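Alumni mentoring: can I ask to be matched with a woman who has worked in government?

Posted in Graduates and Careers

Roxana Usuga

Hi everyone! I finished my master's in public policy in April and I've just been accepted into the Condori alumnae mentoring program, which I'm over the moon about. The form asks for "preferred sector" and "preferred background" and gives you 800 characters to say what you want out of it.

My dream would be a woman who started in government and later moved into business, because that's the path I'd love to follow. Is it rude to be that specific? I don't want to look fussy and end up with no match at all. Also, how often do people usually meet? The guide only says "regularly", which could mean anything!

4 replies, 2 hidden

Pratimo

Not rude in the slightest, please be specific! I was a mentee in the same program and then came back as a mentor, so I've seen the forms from both sides. The vague ones are the hardest to place. "I'd like guidance on my career" could go to any of us, whereas "I want to understand how someone leaves a department for a private firm without burning bridges" had three of us putting our hands up.

What I'd do with your 800 characters is put the question you most want answered in the first sentence, then a line or two on where you are now, then what you'd be flexible about. That last bit matters. If you'd be just as happy with someone who went from business into government, say so, as there are plenty more of those in the older graduating years. 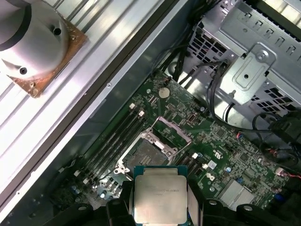 On meetings, my mentor and I settled on an hour every second month with emails in between, and it was plenty. She'd been the only woman in her branch for years and had the most wonderful stories about it — I used to scribble notes the whole way through. Some pairs talk every fortnight. Agree on it at the first meeting and put the dates in both calendars before you hang up.

One more thing! Ask her what she got wrong. I learnt more from that one conversation than from all the résumé advice put together.

Good luck, you'll love it.

Édgar Salazar

Agree with the above. The form closes Saturday at 10 am by the way, not midnight like last year. My sister missed it and had to wait for the next intake.

If you don't get a match first go, they keep you on the list and you can edit your answers. She heard back in 4 weeks.

Roxana Usuga

Oh thank you both, this is so helpful! I had no idea about the 10 am cut-off and would've been filling it in over lunch. I've rewritten my answer with the question up top and it already sounds much more like me. Will report back once I've met my mentor!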